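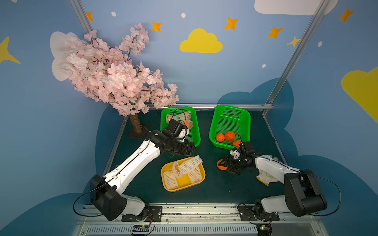
Folie 1: Grüne Körbe, gelbe Schale mit Schaumnetzen, und hinten links blüht die Kirsche

Sprechzettel, Sundedden, 25.06.2024. Redezeit 13 Minuten, danach Fragen. Wasser mit ans Pult nehmen!

Begrüßung
Hallo zusammen, schön, dass so viele nach der Mittagspause noch wach sind. Ich rede heute über Orangen. Genauer: über Orangen, Körbe und diese weißen, dehnbaren Schaumnetze, die ihr alle vom Obststand kennt und die bei euch zu Hause vermutlich im Müll landen, bevor die Frucht geschält ist. (Kurz warten, ein Netz hochhalten, über die Hand ziehen. Das kleine nehmen, das große rutscht.)
Ich bin da ziemlich tief reingerutscht. Im November habe ich für unser Packprojekt Villca angefangen, mir aufzuschreiben, wo beim Sortieren und Einpacken die Zeit bleibt, und seitdem kann ich an keiner Obstkiste mehr vorbeigehen, ohne stehen zu bleiben. Meine Familie findet das anstrengend.

Wohin mit den Sachen?
Erst mal der Tisch. Früchte in Körbe, Netze in eine eigene Schale, und zwar in einer anderen Farbe. Klingt banal, ich weiß! Aber wenn alles grün ist, greift man ständig daneben. Bei uns in Sedholm lagen die Netze anfangs mit im Obstkorb, und dann zieht man ein Netz heraus und die halbe Ladung kommt mit. Die verhaken sich nämlich überall, am liebsten an gelochten Körben. (Hier nicht die Geschichte mit dem Umzugskarton erzählen, die dauert zu lang.)
Jetzt zur Frucht selbst. Bei einer glatten, festen Orange kann jeder packen. Spannend wird es bei den faltigen, da rutscht man in die Furchen, und der kleine grüne Stern oben bleibt gern im Schaum hängen.

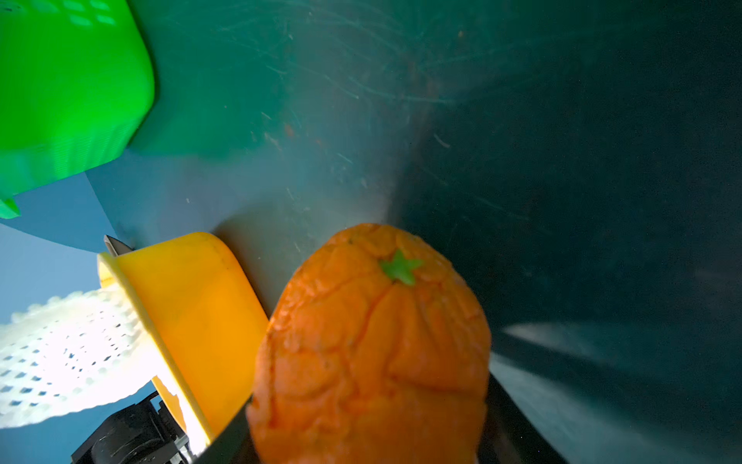
Tainá Sampaio hat beim Probevortrag an dieser Stelle eingeworfen, sie würde immer mit dem Stielansatz nach unten ins Netz gehen, dann hänge der Stern gar nicht erst fest, und man sehe am Ende auch gleich, welche Seite oben ist.
Ich mache es genau andersherum, Stern nach oben, und wir sind uns bis heute nicht einig. (In den Saal fragen: Wer macht's wie? Handzeichen. Falls keiner reagiert, einfach weiter.)

Wie fest ist fest?
Das ist die Frage, die ich am häufigsten kriege. Meine Antwort ist leider ein bisschen schwammig: so, dass die Frucht nicht dreht, und so locker, dass die Haut nicht nachgibt. Bei weicher Ware fasst man an den Flanken an, etwas unterhalb der Mitte, wenn sie länglich ist,

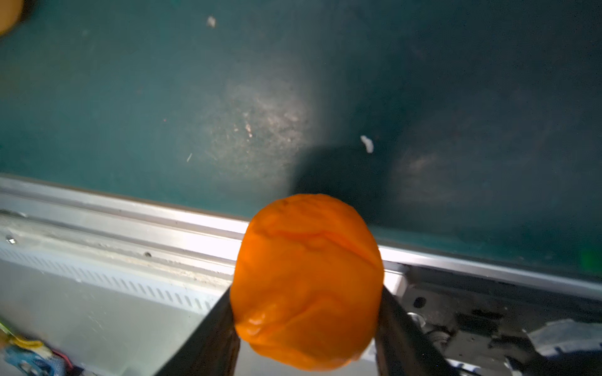

und dann ohne Schwung anheben, kurz halten, über den Korb, absetzen. Fallen lassen gilt nicht, auch nicht die letzten Zentimeter! Ich habe 266 Durchgänge in mein Heft geschrieben, und hinter den meisten Druckstellen steht bei mir das Wort "Absetzen". Am Greifen lag es viel seltener, als ich gedacht hatte. (Heft zeigen, Kaffeefleck ignorieren.)
Noch ein Wort zum Tisch, weil das in Nodance mal Thema war: zwischendurch abwischen. Fussel und Krümel kleben an allem, was ein bisschen feucht ist, und so ein Fussel wandert sonst mit ins Netz.

Der volle Korb
Ich fülle gern von einer Ecke aus und lasse auf der anderen Seite Platz, damit man mit der Hand noch reinkommt. Stapeln nur, wenn es sein muss. Wer zwei Körbe hat, soll bitte auch beide benutzen und den einen nicht bis zum Rand vollmachen, bloß weil er näher steht.

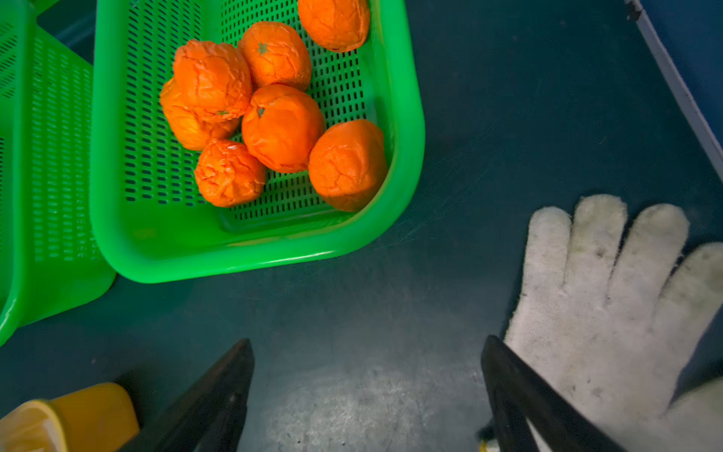
Fragen und Material
Falls jemand nach Handschuhen fragt: Strick ist angenehm, wird aber schnell fleckig, also früh wechseln. Falls jemand nach Zitronen fragt: habe ich noch nicht ausprobiert, ehrliches Interesse zeigen, Adresse aufschreiben.
Netze zum Anfassen liegen neben der Tür, die dürfen mitgenommen werden. Das Heft bitte wieder zurück an mich.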